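Watched the new Cosska documentary last night, the one that follows the women's team through their promotion season. Short thread, mild spoilers.

It's seven episodes on Tusimen and the first one is slow. Most of it is about the old stadium and the bus company that used to own the club. Stick with it.

I had it on in the bedroom from start to finish, so that was my evening. 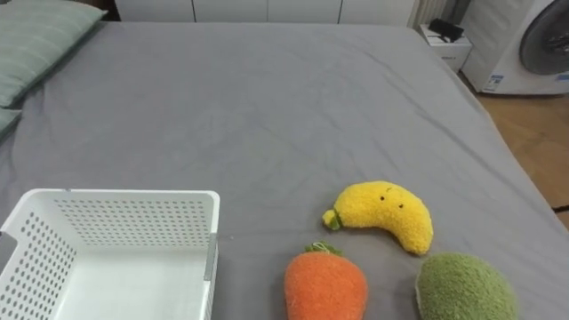
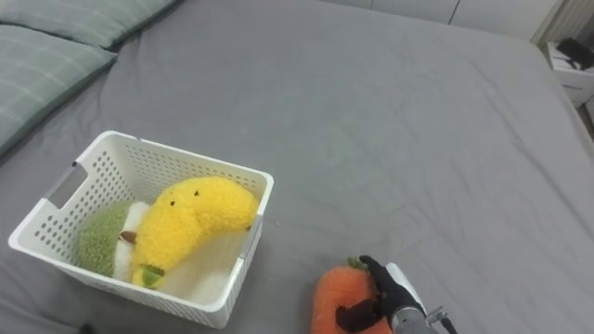 Episode 2 is where it picks up. They lose at home to Skulley and the cameras stay in the locker room afterward. There's no music and no narrator. You just hear people taking tape off their ankles.

The coach doesn't give a speech. She reads out the travel times for the next away game and leaves. I liked that they kept it in.

The part on money was the best thing in it for me. The club shows what it spends on a road trip: 179 miles each way, same day, with a packed lunch. Some of the players had a work shift the next morning.

You also see how thin the squad is. By March they're down to two fit defenders and a winger is filling in at left back. She's pretty good there, for what it's worth.

My main complaint is the match footage. Too much slow motion and not enough of the game itself. The Savolainen Cup tie gets up to 60 seconds, and that was the best game they played all year.

They also skip the goalkeeper change completely. She's the starter in episode 4, she's on the bench in episode 5, and it never comes up. Anyone who followed the season will notice.

The last episode covers the promotion game and it's well done – one long take from behind the goal for the final corner. I knew the score and still sat up.

Worth watching if you like soccer below the top level. If you're short on time, start with episode 2 and go back to the first one later.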